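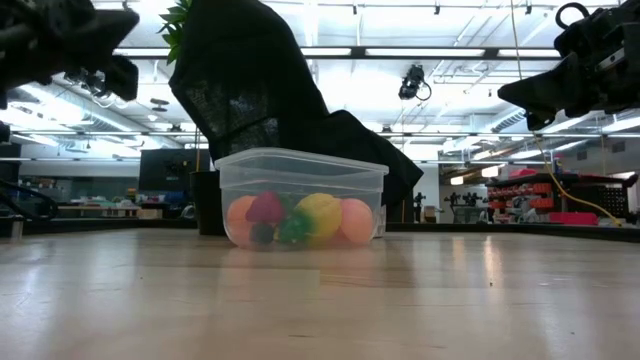

*Toy fruit in the clear tub, with a gripper on either side above it.*

# Perulard Bench Cell Kit: setup and upkeep

Tuesday, March 10, 2020

The Perulard kit is sold on the promise that two people can have a two-arm bench cell picking objects by the end of a working day. I have set up enough of these to distrust any sentence with "working day" in it. Ours took most of a week, and that was with the arms already owned and the bench already standing. What you get for the money is a pair of grippers, a calibration board, mounting plates, a bag of cables, and a license for Istus, the software that does the calibration and keeps the maintenance log. You supply arms, bench, cameras and patience.

We bought through Illés, who shipped on time and left one connector out of the box. They sent it later without an argument.

## Mounting

The plates are the best thing in the kit. They're thick, they sit flat, and the bolt pattern matched our arms without shims. If Perulard sold only the plates I'd tell you to buy them and stop reading.

The cable clips are another matter. They hold well enough while the arm sits still, and then the wrist turns over a few times and the cable creeps out. Once it creeps it snags. I replaced all of ours with hook-and-loop straps before the first long run, and I'd suggest you do that on day one and leave the clips in the bag. Leave more slack at the wrist than the manual shows. The drawing in the manual has a lovely tight bend that will pull on the connector as soon as the gripper rolls past halfway.

Bolt torque is given on a card that is very easy to throw away with the foam. Tape it to the bench leg.

## Calibration, the long way

Istus wants you to put the board down, jog each arm to it, and let the cameras find the corners. The brochure gives this 40 minutes. I have never done it in less than a morning. Overhead lights bounce off a shiny tabletop, and the software treats a bright streak as an edge if it happens to lie near the board. You get a green check mark anyway. That check mark is my biggest complaint about the whole product, because it tells you the math finished, and you find out whether the answer was any good when a finger touches down short of the object.

What worked for me was this order:

1. Let the arms warm up with slow moves, no load.
2. Calibrate the left arm, then touch a known point by hand-jogging and write down the error.
3. Do the same for the right arm, on the same point.
4. If the two disagree by more than you can live with, start again from the left. Don't try to patch the right one to match.
5. Save the file under a new name. Istus overwrites the last good one without asking.

Step 5 cost me an afternoon. I'd call that a bug. Perulard support calls it the default.

The cameras need looking at too. Anything hung from a ceiling drifts, or gets bumped by whoever is on the ladder for the lights. The kit has no check for that. You can write your own by keeping one fixed mark on the bench and comparing where it lands in the camera view each morning, and that is what I do now. It takes a minute. It should have been in the software.

## The fruit test

Perulard's acceptance routine uses a set of plastic toy fruit from Bondia and a clear tub. Put the fruit in the tub, take it out, repeat. I was ready to be rude about this and I've come partway around. Toy fruit is cheap and doesn't rot, and the shapes are different enough to show you which grip settings are wrong. A lemon is forgiving. Small bumpy berries are not, and a big smooth peach will squirt sideways if the jaws close off center. 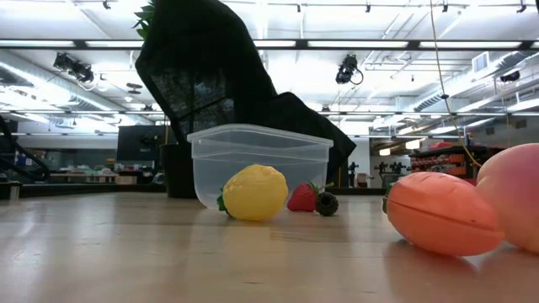 The tub is the harder half of the test, and the manual has almost nothing to say about it. Clear plastic is miserable for depth sensing. Our cell knew roughly where the container was and had strong, wrong opinions about its rim, so for the first couple of days the fingers kept clipping the edge on the way in. Raising the approach height fixed most of that. You'll find the setting under "transit," three menus down, and the factory value is far too low for any container with a lip.

Placing the tub in the same spot each time also helped, although the sales sheet says you don't have to. Maybe you don't with an opaque one. I didn't have an opaque one to try.

The acceptance run is 200 cycles. Ours passed on the third attempt. The first two stopped on faults that Istus logged as "grasp uncertain," a message I now see in my sleep. In one case the cause was a finger pad that had started to peel. In the other I never found the cause, and I don't like that in a machine I'm expected to sign off on.

## Looking after it

Finger pads are the wear item. The manual says to change them every 2,000 cycles, which sounds generous until you put it against a full day of running. Mine looked tired well before that, glazed in the middle and lifting at the corners. A wipe with a damp cloth brings back some grip for a while. Solvent brings back more grip and then takes the glue off, so don't.

A replacement pack comes with 6 pads. They're glued to a thin carrier that screws on, and the screws are tiny and soft. Use a driver that fits properly. I rounded off one screw with a bad bit and had to drill it out with the gripper clamped in a vise, feeling stupid.

Other things to do weekly:

- Run a thumbnail around the jaw slides. If you feel grit, clean them before you oil them.
- Check the plate bolts. One of ours had backed off slightly after the first week and none did after that.
- Tug each connector. Gently!
- Look at any cable hanging down near the bench and ask if a moving arm could reach it.
- Export the Istus log. It keeps only the recent entries and drops the rest.

The maintenance reminders inside Istus go by the calendar and ignore how much the cell has run. Ours sat idle for ten days and then demanded new pads. I've turned the reminders off and keep a paper sheet.

## Repairs

One so far. The right gripper began opening slower than the left, enough to hear it. Support wanted the unit back. I asked for the drive belt part number first and got it after some back and forth, and the swap took under an hour with the gripper off the arm. There's a cover with four screws, the belt is right there, and the tension is set by a slotted plate. Very decent design. I can't see why the procedure isn't in the manual, unless they'd like the shipping fees. You do need to recalibrate that arm afterward, so add your own version of the morning.

## Would I buy it again

The grippers and plates, yes. They're solid and can be fixed on a bench with ordinary tools. Istus I'd pay less for, and I'd want it to show me an error figure where it now shows a check mark. Perulard has told customers that a new version is planned for October. I'll believe the release notes when I can read them.

If you already have a calibration method you trust, ask Illés for the hardware without the license. It isn't on the price list, but they quoted it for me when I pushed. If this is your first cell, buy the full kit, set aside a week, and order spare pads along with it.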